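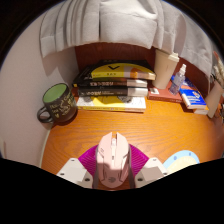 **What happens to the desk people when a company automates the routine stuff?**

Mostly their job changes shape before anyone's headcount does. The typing and copying goes first, and the day fills up with checking, fixing odd cases and answering the phone.

**posted by Salthorpe_Lou**

I'm asking because my office (supplier invoices, 7 of us) starts using a program called Drollo in April. It reads the invoices and fills in the fields. My manager says we'll be "freed up" and I have no idea for what! Has anyone been through this?

**Harish Ahuja**

We did this at Khurana two years ago, different software, same idea. I used to key in 435 invoices in a normal week and I was fast, so it stung a little when that stopped mattering. Now I get the ones the system can't read, plus all the vendors who want to know where their money is.

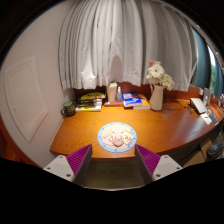
The part I'd push on is training. We got two hours on a Friday and then six weeks of guessing. Ask who decides when the program is wrong, and get that in writing. Also ask if your targets change, because ours didn't at first and the weird invoices take way longer than the easy ones.

**bakodar_temp**

depends on your boss. mine used it as an excuse to not replace people who left. the work itself is less boring tho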